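Ekeck Repair Library opens its doors for good

20/04/2019 - I'm so happy to finally write this one! After two years of borrowed rooms and carrying toolboxes up and down stairs, the Ekeck Repair Library has its own home on Didenko Street.
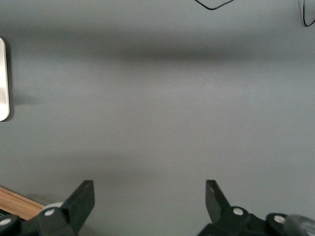
What you can borrow

We have 991 items on the list so far, from tile cutters and sewing machines to a very heavy carpet cleaner (bring a friend for that one). Membership is free for the first four weeks, and after that you pay what you can. You keep things for up to a week, and if your bathroom job drags on, just call us and we'll sort it out.

Who made it happen

Neighbors gave $3,579 at our October street sale, and Clevix, the hardware store on the corner, threw in the shelving. Madhu Upadhyay did the whole catalog in her evenings - I still don't know when she sleeps. Bjarke Lauritsen will be running the Tuesday mending table, so bring your wobbly chairs and your torn coats.

"I came in for a ladder and ended up on the rota," says Abdelilah Samir, who now looks after the power tools.

Come and see us

We're open Tuesday evenings and all day Saturday. Reporters are very welcome, and there's coffee. Ask for me at the front desk.

Jolanta Kalinowski, Ekeck Repair Library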